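Search this book Go
Library > Everyday Science > Sound and Hearing > Chapter 7

Chapter 7: Why Rooms Sound the Way They Do
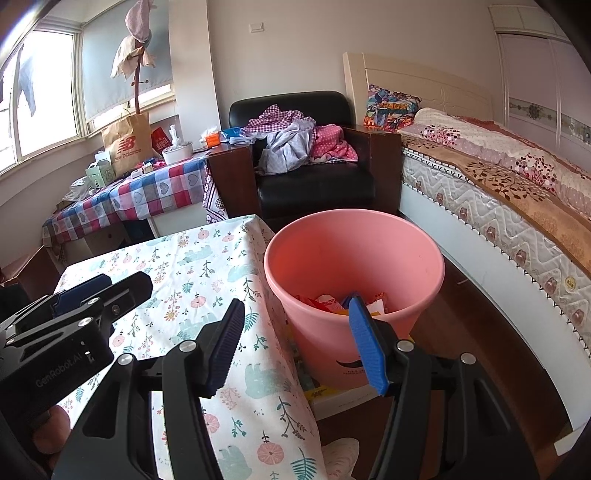
Clap your hands once in a tiled bathroom, then once in a bedroom. Same hands, same clap, and yet the two sounds are wonderfully different! The bathroom rings. The bedroom swallows the clap almost before you hear it. In this chapter we find out where that sound goes.

When a sound wave meets a surface, part of it bounces back and part of it soaks in. Hard, smooth surfaces such as tile and glass send most of it back. Soft, thick ones - a mattress, a heavy coat, a stuffed chair - trap the moving air in their fibers and turn its energy into a tiny bit of heat.

In Chapter 6 you met the students of Kelbridge School, who measured a steady tone of 70 decibels in their gym. They later played the same tone in the music room, standing the same distance from the speaker, and read 69. One decibel is hard to hear, but the two rooms felt nothing alike. The gym went on humming after the speaker was switched off - and that leftover sound, called reverberation, is our main subject.

Before you read on, try the clap test in every room you can get into. Closets are great fun. Write down your results and keep them for Section 7.1.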